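Evening House Assistant, Wisine House
Ilinby School

Part time, term time only, 23 hours a week
£13 an hour, plus supper
Closing date: 2020-07-13, at noon

Ilinby is a day and boarding school with 155 pupils, a leaking cricket pavilion and a very long drive. Most of the pupils go home down the drive at four o'clock. The other 31 live in Wisine House, and they are the reason for this advertisement.

We are looking for an Evening House Assistant to start in September. The last one, Els Peeters, has been with us for longer than some of the trees and is retiring to somewhere with no bells. She has been asked for advice on choosing a successor and has recommended "someone who can hear a toaster from upstairs". We have put this under desirable.

What the job is

You would be on duty in the house from the end of lessons until the younger boarders are settled, and on some evenings until the older ones claim to be. You would not be a teacher, a nurse or a police officer, although there will be evenings when the boarders try to cast you as all of them before supper.

On an ordinary weekday you sign everyone in, find out who is missing, and discover that they are at orchestra. You sit with the juniors during prep. You need not know any chemistry, but it helps to be able to look at a page of it without alarm. You eat supper with the house at the long tables, where you will be told a great deal about other people. After supper there are phones to hand out, phones to collect, and a conversation about whether the time between the two was fair.

Then come showers, which have a rota. The rota is laminated. It has been laminated since May of last year and it is already out of date, so there is a second rota taped over it, and the second rota is the one to believe.

The juniors' lights go out at nine. You then write up the house diary, which is read every morning by the Head of Boarding, Elspeth Cruickshank. Mrs Cruickshank likes facts. "Quiet evening" is a fact. "Quiet evening considering" will bring her to your door.

Other duties

Helping boarders keep their rooms in a state where the floor can be found. Room checks take place twice a week and are announced beforehand, so you will be inspecting the results of ten minutes' work by people who were hoping for eleven.

Looking after the lost property cupboard. This is mostly single football socks. If you have a system for single football socks, please mention it in your letter.

Taking small groups to the village shop and bringing the same groups back.

Giving out medicines that have been signed for, from the locked cabinet, after training. You will not be asked to do this until you have had the training, and you must not offer to.

Answering the house telephone. Parents ring in the evening, often from places where it isn't evening, and they would like a cheerful voice and a straight answer. If you don't know the answer, say so and write the question down.

Helping with arrivals and departures at either end of term, when the hall fills up with trunks and fathers.

The rooms

Juniors share and seniors mostly don't. Every boarder gets a bed, a desk, a lamp, a shelf and a bedside cabinet, and there is a strict rule that food lives in the kitchen. The rule is widely admired. You will be expected to uphold it with good humour, and to have a firm view on the difference between a snack and a stockpile. 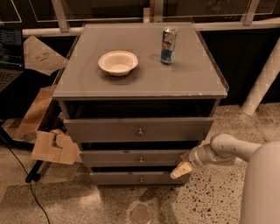 Bedside cabinet, three drawers, top one open.

You would not be expected to go through anybody's drawers. The boarders' belongings are their own, and where there is a real worry about something it goes to Mrs Cruickshank or to the housemaster, Thijs Declercq, who lives on the ground floor with two cats and a piano he has promised to stop playing after ten.

Who we are looking for

You will need:

Some experience of looking after children or teenagers, paid or not. Having been the eldest of a large family counts for something. Having been a teenager yourself does not, as it makes the field rather wide.

Patience, including the second helping of it that is needed after eight in the evening.

Clear written English, good enough for the diary and for short notes home.

The ability to climb three flights of stairs several times in a shift. There is a lift. It was put in by a firm called Vanhove, and it is a good lift, but it is kept for luggage and for anyone who can't manage the stairs. If that is you, please don't be put off applying. We'll work the evening out around it.

A willingness to say no and still be spoken to at breakfast.

It would be nice if you also had:

A current first aid certificate. If you haven't got one we will send you on the course.

A driving licence. The last bus down the valley leaves well before the end of your shift, a matter on which we have written to the bus company many times. Staff without a car have usually managed by sharing lifts, but please think about it before you apply and not in November in the rain.

A second language. Our boarders speak a good many between them and are delighted by anyone who attempts theirs badly.

The toaster thing.

Hours and pay

The post is 23 hours a week in term time, worked over five evenings, one of them at the weekend. The rota is drawn up half a term ahead by Amparo Quintero in the house office. Swaps are allowed if they are written on the sheet. Swaps agreed in the corridor do not exist.

Pay is £13 an hour. Holiday pay is worked out properly and added on top. Supper is free on the evenings you work and is better than you remember school food being, apart from the rice pudding, which is exactly as you remember it. There is a school pension, free parking behind the science block, and use of the swimming pool at times when it is either very early or full of the under-nines.

The post doesn't come with a room. There is a staff sleep-in duty, which is shared among the residential tutors and is no part of this job. If you would like to be added to the sleep-in list later on, it is paid separately.

There is a trial period of one term. This works in both directions, and we would sooner hear in October that you hate it than find out from your face in December.

Training

You will have two paid days before term starts. The first covers safeguarding, fire drill and the medicine cabinet. The second is spent in the house with Mr Declercq, learning which doors stick. You will also be shown Fanik, the signing-in system, which works from a tablet by the front door and on most days believes that everyone is in. There is a paper register as well. Please learn to love the paper register.

For your first fortnight you will always be on with somebody else, usually Trinity Villanueva, one of our residential tutors. She started in this same post and is happy to talk to applicants on the telephone about what it is like. Ring the house office and ask for her before prep. During prep she can't come to the phone, and after prep she won't hear it.

Keeping children safe

This part is written with a straight face. Ilinby School takes the safety and welfare of its pupils seriously and expects everyone who works here to do the same. The person appointed will have an enhanced check before starting, and we will take up two references before interview, one of them from your present or most recent employer. We will ask about any gaps in your work history. A gap isn't a problem; we only need to know what was in it. No one starts work in the house, even for an evening, until all the checks have come back.

How to apply

Please fill in the application form, which you can download from the vacancies page or collect from reception, and send it with a letter of no more than one side. We can't accept a CV in place of the form. We know the form asks for your address twice. It has been raised.

In your letter, tell us about a time you had to get a group of young people to do something they didn't want to do, and what you did when the first attempt failed. We are much more interested in the second half of that sentence. There is no need to tell us that you are passionate about anything.

Send both to Amparo Quintero at the house office, by email or by post, to arrive by noon on the closing date. Late forms go into a drawer, and we are sorry about that, but we are trying to teach the boarders about deadlines and they do check.

Everyone who applies will get a reply. Those we would like to meet will be asked to a first conversation by video, and then to a visit if visits are possible by then. The visit includes a walk round the house and a talk with two senior boarders, who have been told not to ask about your favourite biscuit and will ask anyway. They don't have a vote. Their opinion will, however, be given.

If you need anything changed so that you can apply or come to interview, such as large print, a ground-floor room or a different time of day, tell the house office and it will be arranged.

Please don't ring reception about this post. Reception will only put you through to the house office, by way of the kitchens.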